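**Kadex desktop board, white, 826 mm: long-term notes**

I bought the Kadex board in March to replace a desk top that had bowed along its front edge. It sits on a pair of Kuipers trestles and is used for drawing and paperwork, with a monitor arm clamped at the back.

The board arrived flat. I checked it with a steel rule on both diagonals and could find no gap worth recording. The edge banding was well bonded except at the rear left corner, where a short length had lifted. Wunotum, the seller, offered a partial refund and I glued it down myself.

The surface has a very fine embossed grain. For handwriting on a single sheet it is slightly noticeable under a hard ballpoint and not at all under a gel pen. I use a thin cutting mat for anything ruled. 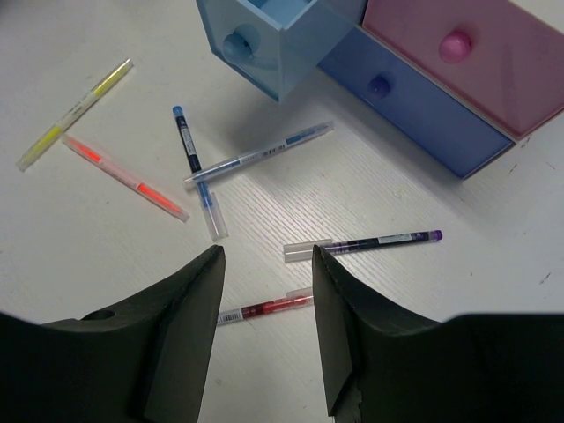 *White top with its faint grain, pens and small plastic drawer unit.*

Cleaning is straightforward. Pencil comes off with a damp cloth. Red gel ink left overnight needed isopropyl alcohol and two passes, and the grain held a trace of it at first. Black ink was easier.

Stiffness is the weak point. With the trestles set 500 mm apart there is no visible sag, but the monitor clamp makes the back edge flex when I lean on it. Henk Aerts has the same board and fitted a steel strip under the clamp, and I have since copied him.

The pre-drilled holes do not match Kuipers trestles. Allow for drilling your own, and set a depth stop.

Rating: four out of five. I would buy it again without the monitor arm.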